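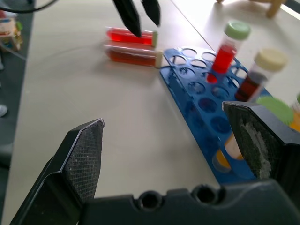 Can two robot arms built in a shared workshop handle small capped tubes and a rack? They can, as long as the finger pads grip well, the table is level, and the two arms are taught to keep out of each other's way.

Stenilura is a two-armed tabletop robot put together by members of the Oltness workshop, a shared space where people pay a small monthly fee for the use of benches and tools. It was begun one August as a winter project that got an early start, and it has been taken apart and put back together more often than its builders like to admit. The name covers the whole setup: both arms, their grippers, the table they work over, and Mak, the control program that runs them.

Construction

Each arm ends in a gripper with two black fingers. The fingers were redrawn many times over the first months (the workshop keeps a drawer of the old ones, and visitors are welcome to rummage in it). Version 7 was the first to have replaceable pads on the inner faces, and the later versions have all kept them. Pads do wear. On one pair of fingers the left pad still shows a fine crosshatched texture, while the right one is streaked with pale gray and white where the surface has been rubbed. Builders who copy the design are usually told to make plenty of spares, and to change both pads on a gripper together so that the squeeze stays even.

The table has a smooth, pale top made in panels, with a thin straight seam between them. Getting the panels level took a whole evening and a good deal of folded card, and the job has to be done again whenever the table is moved for the workshop's open house.

The tube task

The best known job given to Stenilura uses plastic sample tubes and a blue rack with rows of round holes. The tubes hold colored liquid, bright red in some and a darker brownish red in others, and the caps come in light green and cream. A tube standing in the rack is fairly easy to grasp, but one lying flat on the table is a good deal harder, because the fingers have to come down close to the surface without knocking into it, and a round tube likes to roll away at the lightest touch. Two tubes lying side by side are harder still!

Control

Mak began life as a short script and has grown to 2000 lines, which its users consider plenty. It moves one arm at a time by default. A shared mode lets both arms work over the same patch of table, with a limit on speed wherever their paths come close. The settings are kept in a plain text file, and a paper copy hangs by the bench for anybody who would like to read it over coffee.

Related builds

Brurora, a smaller one-armed machine, was made later in the same workshop from leftover parts. It uses the same finger pads and an early copy of Mak, and is mostly brought out for beginners' evenings.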